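Mesholm Hall Users' Group
Minutes of the meeting held Sun 2 June in the ground floor room

Present: Effie Jardine (chair), Marion Rutherford (minutes), Rasha Haddad, Euan Imrie
Apologies: Brândușa Ilie

1. Minutes of the last meeting
Agreed with one correction. Under item 4 the vacuum cleaner is on loan from the upstairs office and was not bought by the group.

2. State of the room
Effie went over what is on the floor at the desk end. There is a yellow sheet lying in front of the desk and a thin black cable that comes down by the side panel and runs out across the floor.

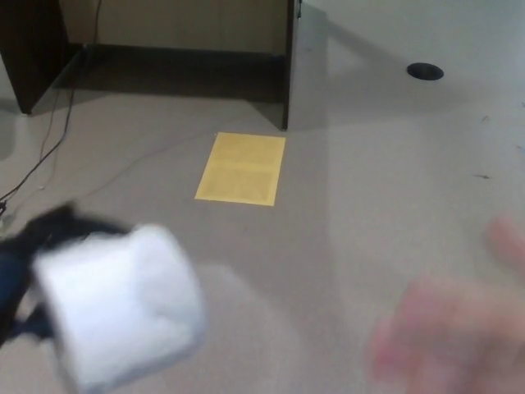 Floor and cables

The cable by the desk is to be put back against the wall side when it is not in use. Euan offered to fit clips under the desk top and will use the ones left over from December. Rasha asked that loose plugs not be left on the floor after bookings. Agreed.

The small specks on the floor were discussed briefly. Whoever has the last booking of the day is meant to vacuum, and the sign-off sheet shows this was missed 3 times since the last meeting. Marion will move the sheet to the inside of the door.

Action: Euan (clips), Marion (sheet)

3. Yellow markers
The yellow squares show where the table legs go. People walk over them all day and the edges are starting to look uneven. Euan would like to replace them with floor tape. Effie would prefer to keep what we have until the new table plan is settled.

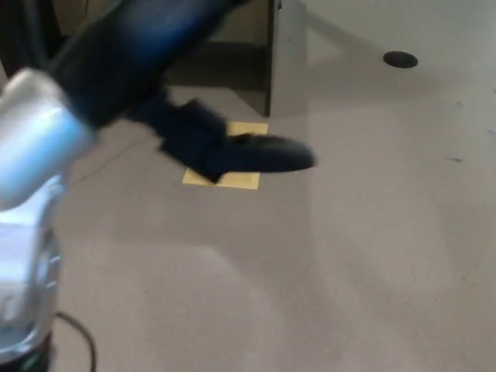

Marion Rutherford said she was in favor of tape, provided it comes up cleanly, and reminded the meeting that the last lot left glue on the carpet by the radiator. She also asked for a second color for the chairs.

Rasha has a part roll of Numier tape at home and will try a short length behind the door. Decision held over until she reports back.

Action: Rasha

4. Supplies
Paper goods are running down faster than planned. Spending on supplies so far this year is 529, against a budget of 1,000 – this includes the hand soap but not the trash bags, which came out of petty cash. Toilet paper is to be kept in the restroom cupboard and any roll found in the main room should go back there.

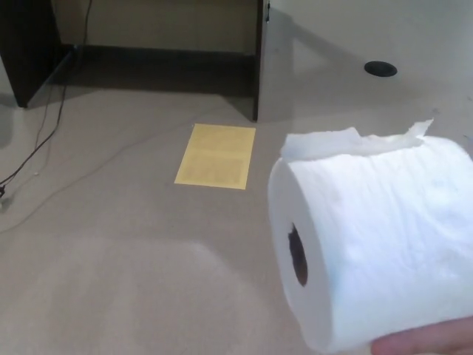 Effie will place the next order with Jiritz as before, and will ask whether they still deliver on weekends. The last invoice was 61 and has been paid. Paper towels to be left off this order.

Action: Effie

5. Any other business
The key for the side door has been returned. Brândușa sent word that she can open up for the next meeting.

Next meeting: date to be set by email.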